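Gallery: good practice at the two-arm benches

Erville workshop, September

The pages in this gallery go with the bench rules that Catarina Louro wrote up for the Erville workshop over the summer. The full rules run to 30 clauses and are kept in the blue binder by the door, and in the shared folder under 122. What follows is the short version for people who are new to the two-arm cells, or who have come over from the Jakby line and are used to one large arm behind a fence.

The small cells look harmless and most of the time they are. They still pinch, and they still drop things. The rules apply to every cell, including the ones used only for demonstrations.

Before you start

Walk round the cell once with the power off. Check that the mounting plates are tight on the rail and that nothing has been left on the tabletop from the previous session. If a bolt turns by hand, stop and write it in the log. Do not tighten it and carry on, as the arm will need its zero position checked again.

Move each arm by hand through its full reach and watch the cable. It should follow the arm without going tight at the elbow or the wrist. A loop near the gripper is allowed as long as it stays clear of the fingers at every angle.

Handling between two grippers

Most of the damage we see comes from work where both arms share the middle of the table. One arm must be named as the holder in the program, and the other waits until the holder has stopped. Speeds in the shared area are set in the Gradetti profile and are not to be raised at the bench. If the task seems too slow, put in a request and it will be looked at.

Use light, flat objects for practice. Cards and small tins are good. Glass, blades and anything with liquid in it are not allowed in these cells at all.

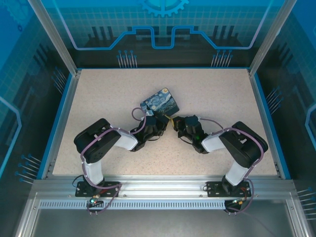
Two-arm cell with the left gripper holding a small "Starry Night" style piece at an angle. Both grippers are close together over the middle of the table, so the shared-area rules apply.

Hands stay outside the walls while either arm is powered. This includes reaching in to straighten a part that has been picked up crooked. Let the program finish or press stop, wait for both arms to come to rest, and then reach in. An arm that is standing still may only be waiting for the other one.

Indicator lights are useful but they are not a safety device. A light on a gripper does not tell you that the arm is safe to touch — only the isolator does that.

Cables and the front tray

Cables may hang down past the rail into the tray, but they must not hang over the front where someone can catch them with a sleeve. Keep the slots in the rail clear. No tape, labels or notes over them, please. Tools do not live in the tray, even for a minute.

Finishing up

Open the grippers over the table and take out whatever they are holding. Park the arms, switch off at the isolator and sign the log with the time. Faults go on form 3785, one fault to a form. Spare finger pads are ordered through Falcão, and the shelf code is 975.

Comments on the rules should go to Catarina. The next revision will take in the notes already received about parking positions and the wording of clause 12.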